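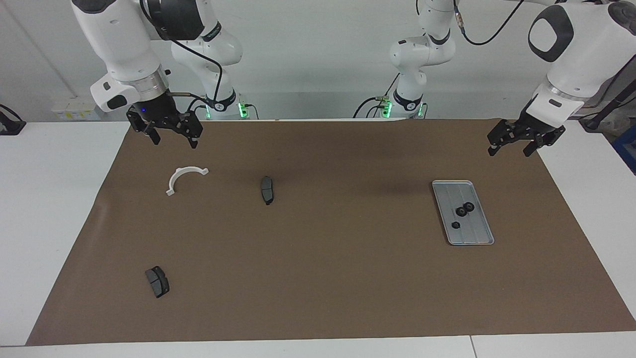 Kit bench, Imholm plant: brake pads, bracket and parts tray on the mat.

Robot bench FAQ – for everyone on the floor

Is my job going away?
No. All 4 kitting people stay on. Two move to inspection in September.

What do the arms do?
Pick parts, build kits. 220 a shift is the target, not there yet.

Who fills the trays?
Still us. Same bins as before.

Pay change?
None. Training hours are payed at normal rate – 21 hours total.

It stopped, now what?
Hands off, call the Wenomen desk.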